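I've kept score for other people more than I've played lately, and it has ruined me as a television viewer. You sit there with your tea, the commentator tells you a team is "dominating the shot count", and all I can think is: from where, though?

Last winter I went through every shot attempt our women's league recorded over the season. That's 3409 of them, all in a spreadsheet I started for fun in June and came to resent. We play hockey (ice, six a side, far too early in the morning) out of the rink at Dunleavy, and for years the only numbers anyone wrote down were goals, shots and penalties. I wanted to know whether the team with more shots usually won. It's the sort of thing everybody at the rink is sure of.

Well, it was a lot muddier than that! Brunen outshot nearly everyone they met and finished second last. Clornemen spent whole periods pinned in their own end and took the title. If you'd only seen the shot totals, you'd have handed the trophy to the wrong bench.

So I went back and sorted the attempts by where they came from. I split the ice into zones, nothing fancy, just the slot, the two sides and everything out by the blue line. Brunen loved a long one from the point. They'd get the puck back to the defence and bang it at the net through a forest of legs, and I had 900 attempts in that far zone across the league with Brunen well out in front of everybody. Most of those hit a shin pad or sailed wide. A good many that did get through were caught by a goalie who'd had time to think about her groceries. 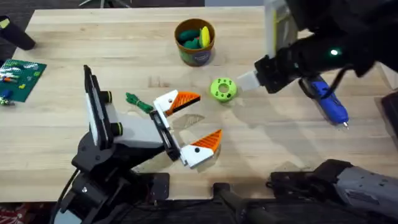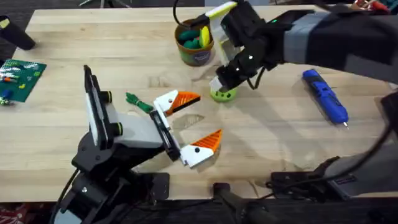

Clornemen, meanwhile, hardly bothered from out there. Their centre, Halina Jakubowski, would carry the puck behind the net and just wait – it drove defenders up the wall – until somebody drifted free in front. I asked her whether this was a plan. She said her slapshot was terrible and she'd had to find something else to do with herself.

I don't want to overstate any of this. A point shot makes rebounds, and rebounds go in, and my spreadsheet was pretty hopeless at giving the first shot any credit for the second. I also missed most of a period against Jernent when my pen froze, and I filled in what I could from memory, so take that game with a grain of salt. And 200 of the attempts have a question mark beside them where I couldn't tell a shot from a hopeful pass.

Still, I'd love to see the location stuff on the broadcast a bit more. The big leagues have it all, far better than my coloured pencils, and it tends to get a quick graphic at intermission before they cut to a truck commercial. Put it up during play when a team's been peppering the goalie from the cheap seats. Let me see the cluster of dots way out by the boards.

I'm doing it again this season, with two pens in my pocket and a proper diagram of the rink on my clipboard. Brunen have a new coach, and in their opener they took their first shot from the blue line, straight off the faceoff. I marked it down.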